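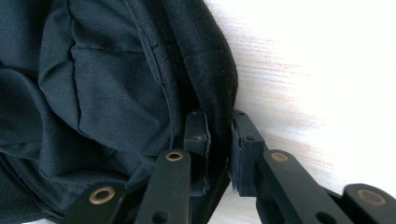 Section 4: Packing your kit for a craft market day

Okay, so by now you've made your stock (Section 2) and priced it (Section 3), and I bet you're itching to throw everything in the car. Hold on a little! I've packed for the Clakholm market more times than I can remember, and I still follow these steps with the list taped to the kitchen wall.

Do this part the evening before. I've tried it at five in the morning and ended up at the stall with two tablecloths and no cash box.

What you need before you start

A big soft bag for the cloths and padding, with handles you trust.
Two stacking crates with lids for stock.
A small zip pouch for money and the card reader.
Masking tape and a fat marker.
Your stock sheet from Section 3.

Steps

1. Empty the bag completely and turn it upside down over the floor. Mine always has old price tags in it, and once a whole scone.

2. Run your hand along the seams and tug each handle. Any loose thread near a handle gets sewn up tonight, with doubled thread. (Lilla Deák taught me to use upholstery thread for this and I've never gone back to the regular kind.)

3. Lay the table cover on the bed and fold it lengthwise, then roll it. Rolled cloth comes out with far fewer creases than folded, and you won't have an outlet for an iron at Ganano or most of the smaller markets.

4. Put the roll in the bottom of the bag. Tuck the bunting and the apron down the sides.

5. Pack stock into the crates, heaviest pieces first. Wrap anything glazed in a dish towel. Tick each item off the sheet as it goes in, not afterward from memory!

6. Put a strip of masking tape on each crate lid and write the crate number and what's in it. My sheet for the last Saturday market said 46 mugs, and I could find every one of them without digging.

7. Count your float and write the total on a slip inside the pouch. I take plenty of singles and fives, and I always wish I'd brought more.

8. Charge the card reader overnight, next to your car keys.

Note: If you're sharing a stall, agree now on who brings the table. Jussara Godoy and I each assumed the other had it one September, and we sold off the hood of her car until lunch.

Caution: Don't put candles, soap or anything waxy in the same bag as your cloths. A warm trunk will ruin the lot. Use a crate and keep it out of the sun.

Caution: Lift crates with your knees bent, and keep each one light enough to carry with your arms straight down. If you're grunting, split it into two.

Loading the car

1. Crates go in first, flat on the floor of the trunk.
2. Table and folding chair go on their sides next to them.
3. The soft bag goes on top, last in and first out. You'll want the cloth before anything else when you get there.
4. The money pouch rides up front with you.

If your stall number is high (I was 717 at Rangel, way out past the food trucks), bring a folding cart as well. Set-up order at the stall is in Section 5.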